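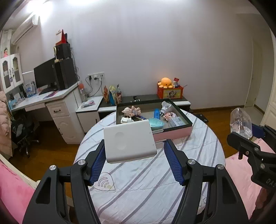 Fig. 1. Left pad on the edge of the white box, right pad still open. Second gripper at right with the clear container.

Home | Courses | Handouts | Lab sign-up | Contact

December. Posted by Ülle Eglītis
Filed under: Manipulation Lab / Week notes

Handout 4: Comparing two-finger grippers by hand

Hi all! These are my notes from the gripper session, tidied up a little for the folks who missed it and for the folks who were there but couldn't read my handwriting on the board (I've seen the photos you took of it, I'm sorry).

We had two pad sets to compare, the Loder and the Fudico. Same linkage, same travel, only the rubber is different. The Loder is the softer one with deep ribs. The Fudico is stiffer and a bit slicker, and it costs a lot less, so I really wanted it to win. It mostly didn't, but keep reading.

Start with Fig. 1. I like it because one pad has reached the box and the other one hasn't. When both fingers close together and the object isn't centered, one side always gets there first. From then on you aren't gripping, you're pushing. On a bare table the box slides over until it meets the second pad and everybody's happy. On a wrinkled cloth it can catch on a fold and tip, and then you close on a corner. I want you to watch for this in your own recordings! Write down which pad touched first, every time, even when the grab looks fine.

Look at the box, too. The corners are rounded, so if you come in low and off to one side you lose a good chunk of your contact patch. Go for the flat part of the edge. The thing I kept doing wrong (and I've been at this for years) was rolling my wrist as I closed, and you can see the front face is tilted a little in the figure. A small tilt is fine. If you can't fit your two pads on opposite edges without twisting your arm, move your feet.

Now the clear container. Soft pads did better here, as you'd guess, but the camera is the bigger headache. Clear plastic gives you bright reflections and very little edge, so anyone labeling the clip later has to guess where the wall is. Hold it upright and keep it still for a beat before you move on. The Lumenta labeling tool lets you step one frame at a time, and you'll be grateful for that beat.

Numbers so far, since three of you emailed me about them. We logged 1,483 tries across both pad sets. Of those, 1,045 went in as clean grabs, meaning both pads on, no slip, no second attempt. The Loder pads took 730 of the clean ones. Before you run off and declare a winner, remember that the two sets didn't get equal time, and the Fudico pads ended up with more than their share of the awkward objects. That was my scheduling and I'd do it differently now. So please don't quote me a success rate per pad set in your write-up. Tell me what you'd need to know before you could work one out.

A few things people asked during the session:

Do we have to use both hands? For the two-gripper tasks, yes. Let one hand settle first and then move the other. If both are moving at once it's very hard to tell later which one caused a bump.

What about clutter? Leave it. The tray at the back of the table with the plush toys and little cases in it is fine where it is. A policy trained on a bare table gets confused the minute it meets a real one.

How hard do we squeeze? Less than you think. If the linkage is flexing you've gone too far. Check the pivot screws before you start as well, a loose one feels exactly like a soft pad and it fooled me for most of an afternoon.

For next time, read the Plestholm chapter on contact order (the first half is enough, the math in the second half can wait) and bring one page on your own first-touch notes. Upload by Sunday night, please. If your pads are peeling, come find me before class and I'll swap them.

Ülle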